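Ticket: Guest Wi-Fi drops in the rear reading room
Site: Holamham branch
Opened: 9/23/20
Priority: Normal
Status: Closed

Reported problem

Patrons in the rear reading room lose the guest network several times an hour. Laptops show full signal, then a "no internet" notice. Reconnecting by hand works for a few minutes. Staff network at the front desk is not affected. The problem was first seen after the rear access point was replaced with a Cidberg ceiling unit.

Environment

Two access points, one front and one rear, both Cidberg. Router and DHCP are on the Ullby box in the back office. Guest traffic is on VLAN 33. The sign-in page is served by Obi. Lease time on the guest pool was set to 600 seconds.

Initial checks

Pinged the router from the front desk on a wired port. No loss. Pinged the rear access point from the same port. No loss. Swapped the patch cable to the rear unit anyway and saw no change on the guest side.

Moved the rear unit from channel 1 to channel 6. Drops continued at the same rate. Channel put back to 1, as the front unit is on 6 and the two overlap near the stairs.

Joined the guest network with a test laptop at one of the reading room tables and left a continuous ping running. Replies stopped at the ten-minute mark, which matches the lease time. The laptop kept its signal but held no valid address.

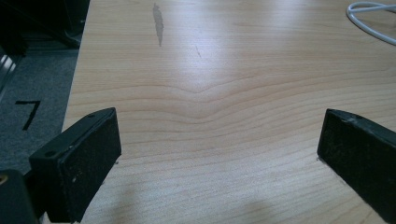

Does a short lease time cause drops by itself? A client normally renews halfway through the lease and keeps the same address, so a short lease only causes trouble when the renewal request goes unanswered.

Router log shows the first request from each client on VLAN 33 and the offer going back. No renewal requests are logged from clients on the rear unit. Clients on the front unit renew at the five-minute mark as expected.

Compared the two access point configs line by line. The rear unit had client isolation set to "strict" – the front unit has it set to "standard". On this firmware, strict mode passes broadcast DHCP but blocks unicast traffic to any local address not on the allow list. Renewals are unicast to the router, and the router was not on the list. Obi was on it, so the sign-in page loaded normally.

Fix

1. Set isolation on the rear unit to "standard".
2. Raised the guest lease time to two hours.
3. Saved both configs to the branch folder and rebooted the rear unit.

Verification

Ran the test laptop again before raising the lease, with isolation already changed. Renewal logged at five minutes, no lost replies. Repeated after the reboot with the new lease time – renewal logged at one hour.

Open item

Firmware on both units is one release behind. Update is planned for February with the other branches. Check the isolation setting afterward.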